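# elov-orders(予約注文・枝肉受付データ)

Elov精肉加工所の受付まわりのデータ一式。とりあえず動く状態で置いてます。説明はあとで足す(かも)。
最終更新 5/12/20

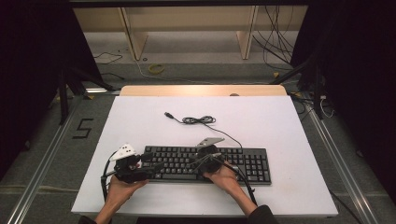

## 中身

- `orders.csv` … 燻製・ハム・ソーセージの予約注文
- `intake.csv` … 持込み分(鹿、猪、たまに鴨)の受付台帳
- `cuts.csv` … カット指定の一覧。骨付き/骨なし、厚み、挽肉にする割合
- `price/` … 価格表。店頭用と卸用で別ファイル
- `tools/` … 集計スクリプト

紙の台帳から手打ちしたものが大半。打ち間違いあります。見つけたら直して、直した行の `memo` に「訂正」と書いておいてください。黙って直さない。

## orders.csv の列

| 列名 | 型 | メモ |
|---|---|---|
| order_id | 文字列 | 店頭は T、電話は D で始まる |
| item | 文字列 | 品名。表記ゆれあり(後述) |
| qty | 整数 | 個数。量り売りは空欄 |
| weight_g | 整数 | グラム。注文時の希望重量 |
| actual_g | 整数 | 渡した時の実測 |
| wood | 文字列 | 燻煙材。桜 / 楢 / 林檎 / 混 |
| pickup | 文字列 | 受取店 |
| paid | 0/1 | 前払いなら1 |
| memo | 文字列 | なんでも |

受取店は Niltetcombe 店と Hestach 店の二つだけ。昔の行に「本店」とあるのは Niltetcombe のこと。置換してもいいんだけど元の紙と突き合わせる時に困るのでそのまま。

## intake.csv の列

- `tag` … 枝肉の札番号。年をまたぐと1に戻るので、これ単体をキーにしないこと!
- `species` … shika / inoshishi / kamo / other
- `hung_days` … 吊るした日数
- `carcass_kg` … 受付時の重量。内臓抜き、皮つき
- `yield_kg` … 仕上がり重量
- `cut_code` … `cuts.csv` を参照
- `trim_to` … 端肉の行き先。sausage / mince / return

`hung_days` の最大は11。それより大きい値が入ってたら入力ミスなので台帳を見てください。冷蔵庫の枠が26頭分しかないので、同じ日に27頭以上ぶら下がってる計算になったらそれもどこか間違ってる。`tools/check.py` で両方拾えます。

`carcass_kg` が皮なしで記録されてる行がいくつかある。memo に「皮なし」とあるやつ。歩留りの計算からは外すこと。混ぜると数字が妙に良くなります。

## 使い方

```
python tools/check.py data/
python tools/summary.py data/orders.csv --by item
python tools/summary.py data/intake.csv --by species
```

Python 3 ならたぶん何でも。pandas だけ必要。

summary の出力は `out/` に入る。上書きされるので残したい時は名前を変えてから。`--by wood` は今のところ orders のみ。

文字コードは UTF-8(BOM付き)。表計算ソフトで開いて保存すると先頭ゼロが消えることがあるので、札番号を触る時はテキストエディタでお願いします。

## 単位とか

- 重量はハムとベーコンがグラム、枝肉はキロ。混ざってるので注意
- ソーセージは1袋300g固定。`weight_g` が空でも qty から出せます
- ジャーキーは1袋100g。同上
- 価格は税抜き。卸の方だけ税込みになってる列がひとつ残ってる(`old_price`)。使わなないでください

## 表記ゆれ

分かってる範囲で。

- 「七面鳥」「ターキー」「スモークターキー」→ 全部同じ
- 「ベーコン塊」「ベーコンブロック」→ 同じ
- 「ベーコン(厚)」は別物。スライス品
- 「Thepsuriya風」「テプスリヤ」「辛ソーセージ」→ 同じ。Thepsuriya のレモングラス入りのやつ
- 「猪ソ」→ 猪ソーセージ。略しすぎ

対応表は `tools/alias.json`。足りなければ追記してコミットで OK。

## 個人情報

お客さんの氏名・電話は抜いてあります。memo 欄に残ってたものも一通り消したつもりだけど、全行は見きれてない。見つけたらすぐ消して連絡ください。紙の台帳の写しはこのリポジトリには絶対に入れないこと。

## 既知の問題

- 8月分の Hestach 店の注文が欠けてる。紙はあるので打てば埋まる
- `actual_g` が希望重量とぴったり同じ行は、たぶん量らずに写しただけ。誤差の集計には使えない
- 卸の価格表、モモとウデが逆になってた時期あり。直したはず
- 燻煙材の「混」が何と何の混ぜなのか記録がない。諦めた
- 鴨は羽数と重量が同じ列に入ってる時がある。1桁の整数ならたぶん羽数
- check.py のエラーメッセージが不親切。行番号がヘッダ込みでひとつずれます

## やること

- [ ] Hestach 8月分の入力
- [ ] `cuts.csv` に猪の骨付きロースを追加
- [x] 札番号の重複チェック
- [ ] 価格表をひとつのファイルにまとめる
- [ ] 受取済みかどうかの列がない。要る
- [ ] 歩留りを種別ごとに出す(月別も)

## 利用について

店の中の集計用です。外に出す時は一声かけてください。スクリプトは MIT、データの方はまだ決めてないので再配布はなしで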